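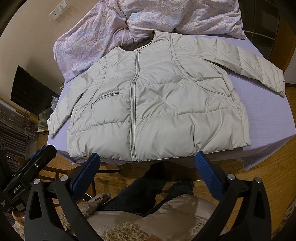 The jacket, front side up, spread flat on a bed.

Is there a machine yet that will fold a puffer jacket?

Posted by Mairéad Gallagher
Thursday, January 3, 2019
Home appliances > Laundry and clothes care

Happy new year all! I'm hoping someone who knows a bit about home robots can set me straight before I spend money I haven't quite got.

I run a small coat and knitwear exchange out of my spare room. People bring me winter stuff they've grown out of or gone off, I clean it, fold it, bag it up, and it goes to somebody else for a few quid. It started as a favour for my sister and now there are bags up the stairs. The washing is fine, the machine does the washing. Drying is slow but it happens while I'm asleep. It's the folding that eats my evenings, and the worst of the lot are quilted jackets. No hood, full zip, puffy sleeves, slippery as a fish. I lay one out flat, do the zip up, get the sleeves where I want them, turn round for the bag and it's puffed itself back open.

My brother-in-law sent me a link to a thing called the Huvero, a folding cabinet you clip your clothes on to and it takes them in at the top and gives you a pile at the bottom. He says it's £389 if you order before March. It looks brilliant in the video (shirt, shirt, shirt, towel, shirt) but there isn't a single coat in it and the page just says "most everyday garments". I've emailed twice and had the same cheery reply back both times.

So what I want to know is:

Can anything you can buy now, at home-ish money, fold a padded jacket? If the answer's no, is it coming soon enough that I should hang on? And is there some trick to doing it by hand that I've missed all these years, because I'd take that as well.

I do already have a robot vacuum, a Cornedar, and I love it to bits apart from the tassels on the hall rug, so I'm not against machines in the house at all. I'd have one for every job if they worked!

Mairéad

Posted by ironing_dodger

No. Get a cheap folding board off the market and use that. My wife has one and it does all the kids' school shirts in no time.

Comments:

Mairéad Gallagher: Thanks, I've got a folding board! Lovely for T-shirts. A puffer just sits on top of it like a cat and when you flip the side panel over it slides off the back.

ironing_dodger: Fair enough. Hang them up then.

Mairéad Gallagher: Fifty-odd coats in a spare room, I'd need a second rail and a second room :)

Posted by K. Lapiņa

I'll have a go at this one properly, as I spent a good few years fixing packing machines at a commercial laundry and I still read up on the robot side of it for fun (my family will tell you it is all I read).

Short version: don't buy the cabinet for jackets. Longer version below, get yourself a tea.

There are machines that fold, and have been for ages. In a big laundry the sheets go in one end of a folder and come out the other as neat as you like, quicker than you can feed them. We had a Jotier on towels that would run all shift and I think in all my time there I was called out to it 12 times, mostly for a belt. But look at what those machines are being given. A sheet is a rectangle. A towel is a rectangle. It's the same rectangle every time, it lies down when it's told to, and – this is the bit people forget – there was always a person at the front, taking hold of two corners and feeding it in. The machine never had to find the corners. It never had to work out which way up the thing was.

The home cabinets are the same idea made smaller. You are the one doing the clever part when you clip the shirt on. I've had a play with one at a show (I won't swear it was the Huvero, they look alike) and I timed myself clipping, and by the time I had the shirt on straight I could have folded it on my knee. If you like doing it that way, grand, but it isn't saving you an evening.

Now a padded jacket. I tried to write down everything I'd want a machine to cope with, just the folding, forgetting the washing and bagging.

It's got to know the front from the back, and find the zip. Easy for you, you look at it. A camera can do it too these days, mostly, but a pale jacket with pale stitching on a pale cover is a horrible thing to look at with a camera when every seam looks like every other seam. Some of them have a curved seam down the chest as well as the straight quilting, some have a zipped pocket up top that is easy to mistake for something else if all you're looking for is "a zip".

Then there's how it lies. A zip on a padded front hardly ever runs dead straight when you've laid it down by hand, it wanders off to one side and comes back again, and you don't even notice yourself doing the little tug that sorts it out. One sleeve lies out nice and full and the other one goes all crumpled. Every jacket, every time, a bit different. A person doesn't care. A machine that expects the sleeve to be in the same place as last time cares a great deal.

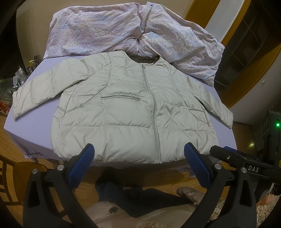
And all that is with the thing already flat, which is the easy starting point! Out of a basket it's a ball, and just getting from the ball to the flat jacket is harder than the fold is. I've seen clips of research robots do a towel from a heap, and very impressive it was too, until you spot in the corner that the film has been sped up. Padded clothes I've hardly seen anybody try.

The part I find most interesting is the air. A shirt stays where you put it. When you fold a puffer sleeve in across the front, it's a spring, you have to keep a hand on it while the other hand goes for the second sleeve, and then you lean on the lot with your forearm to get the air out before you roll it. Count up your hands there. You're using two hands, an arm and a bit of tummy. Most of the grippers I've come across are two fingers that open and close, and with two fingers you can pinch the edge of a hem very nicely and pull it over, but as soon as you let go to fetch the other side you're back where you began. Two arms helps a lot. Two arms that can feel how hard they're pressing would help more, and now you're talking about something that costs more than your car and wants a technician stood next to it.

Why does your Cornedar manage, then? I reckon it's down to the job. If it misses a bit of floor on Tuesday it gets it on Wednesday and you never know. It doesn't have to pick anything up or hold on to anything soft. Your tassels are exactly where it goes wrong, and tassels are the only bit of its day that's anything like laundry.

As for whether to hang on, I wouldn't. I'd love to be wrong. My guess, and it is a guess, is that the first machines to fold coats will be in warehouses where it's the same new coat 30 times in a row in the same size, and yours are all different, second-hand, some with stuck zips. Yours is the hardest version of the job there is.

Right, by hand. What I do with mine:

Zip all the way up first, and the pocket zips too, or the pulls catch. Lay it front side DOWN, not front side up. I know it looks wrong. The back has no zip in it so it creases where you want, and you get both sleeves folded across it without fighting the front. Sleeves straight down the back, one on top of the other. Bring the sides in a third each. Then start rolling from the hem up towards the neck, slowly, leaning on it, so the air comes out at the neck end. If you roll from the neck the air has nowhere to go but the hem and it balloons. A wide elastic band round the middle, off you go.

A bit of a grippy surface makes a big difference. On a smooth sheet the whole jacket skates about. I use an old fleece blanket underneath.

Comments:

Mairéad Gallagher: Oh this is marvellous, thank you. Front side down! I've been doing it zip side up my whole life. I did three just now on the fleece and two stayed rolled. The third has a stiff collar and was having none of it.

K. Lapiņa: For a stiff collar, fold the collar in flat before you do the sleeves, then roll as normal. Still not pretty, mind.

Mairéad Gallagher: And I take it I'm telling my brother-in-law no.

K. Lapiņa: Tell him if he buys one he can bring it round and clip the shirts on himself.

Posted by tansy_mill

I mostly agree with the long answer above but want to stick up for the folding cabinets a little. We've got one at work (small uniform hire place, overalls and tabards) and it has been worth having, for us. The person on it says it's less tiring on the shoulders, and the piles come out all one size so they fit the shelf. It's no quicker. We tried a body warmer in it once, the thin sort, and it went in and did not come out, and we had the side panel off for 27 minutes getting it back. So definitely not a puffer with sleeves!

What might suit you better is a heap of cheap compression bags, the roll-up kind with no pump. Fold the jacket badly, put it in, kneel on it, close the seal. Doesn't matter then how tidy the fold was. Don't leave down ones squashed for months, though, they go flat and sad. The man-made filling seems to forgive more.

Comments:

Mairéad Gallagher: Do they puff back up all right for handing over?

tansy_mill: Shake it hard and leave it overnight on a hanger. Ten minutes in the dryer on cool with a couple of tennis balls if it's still lumpy.

Mairéad Gallagher: I've got the tennis balls. Will order a pack of the bags tonight and report back.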